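Household robot tips: getting the planner to behave around a stone counter

I keep a running page of small fixes for people who, like me, run a two-armed robot in a simulated home before letting it near a real one. My setup is Vidport for the scene, Domard for motion planning and Serra for perception. Most of my evenings go into one chore, clearing bathroom odds and ends off a counter, and it's amazing how much there is to get wrong!

First tip - pad the counter. The collision shape Domard builds from a big block like mine is a perfect box, and the planner will happily slide a forearm along it with no gap at all. I grow the box by 3 cm on top and leave the front face alone, then shrink it again for the last bit of the approach.

Second tip: give the idle arm a job. I park my left one pointing straight up and pin it there as a fixed posture. If you leave it free, the solver spends ages wiggling it to no purpose (and sometimes swings it across the body, ugh).

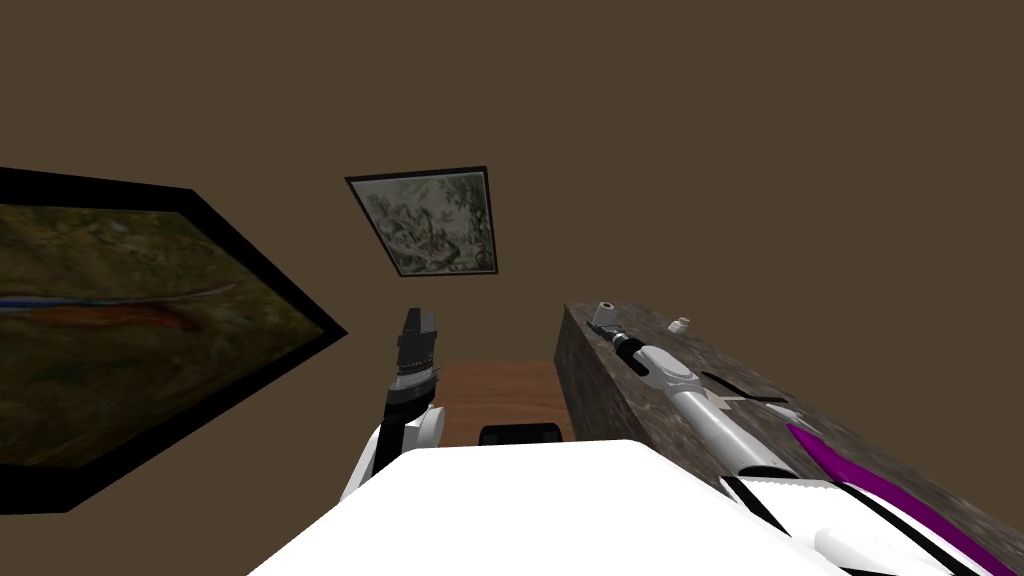
Should I plan for both arms together if only one is working?
Plan for the working arm alone and treat the parked one as an obstacle. You have half the joints to search, and the path comes back a lot quicker.

Now, seeds. I ran 1,917 plans overnight with random starts and then 2,078 with the last good pose as the start, and the second batch was so much calmer. Save that pose to a file and load it every time. I also cap retries at 3, and after that I move the base a little and begin again.

Light-colored things need their own settings in Serra. A white toilet paper roll next to a white arm can get merged into one blob, so mask the arm out using the joint angles before you segment anything.
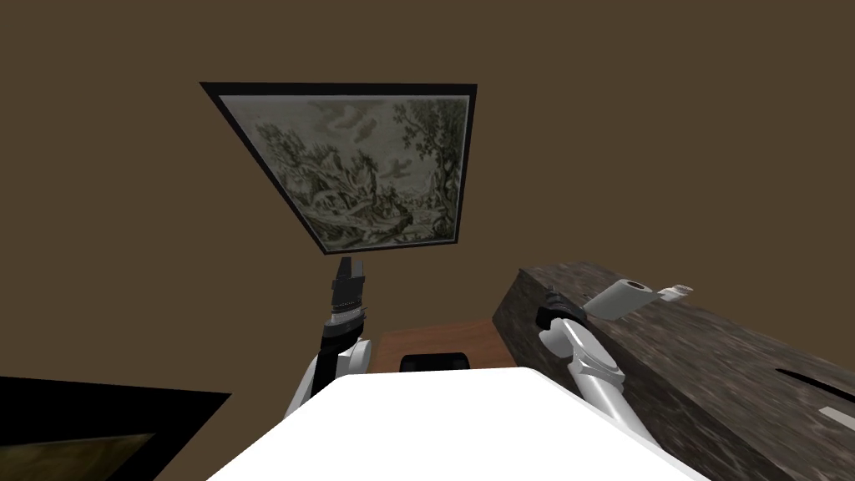
Do the masking on every new image too, and check that the time stamps match the joint readings. Mine were off for most of August and I blamed the grasp code the whole time. Platent has a log viewer that puts the two side by side - I leave it open in a corner of the screen.

Next on my list is drawer handles, once I've cleaned up my config folder.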